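The Bowl Table at Hestberg
Gallery, posted 27 November 2021

Every household owns too many bowls, and ours at Hestberg is no exception. We share the kitchen between studios, and people bring a bowl in, eat soup out of it and move away. The lids go with them. Melina Stergiou decided we should get the lot out, see what we had and find partners for the ones that looked lonely. She put it in the March newsletter. It took us until now.

The rule was that bowls go out by size and nobody is allowed to say "but that's my good one". Zsolt Major broke it within 7 minutes, on behalf of a blue bowl he last used for trifle.
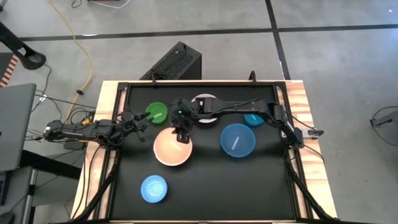
Stacking is where friendships go to be tested. Big ones at the bottom, small ones inside, and the pink stays well away from anything that has met beetroot. Theano Galanis nests by colour, which looks lovely on the shelf and falls over when you shut the cupboard. Prodromos Triantafyllou nests by size and then can't get them apart again. We have asked them to take alternate months.

The green one is going to live by the kettle for teabags. It has been doing that job for years without the title.

Anything left unclaimed goes to Despina Raptis, who has room in her cupboard and says she can stop at any time. If you are missing a bowl, leave a note on the fridge with the colour and the size. "Round" has already been tried.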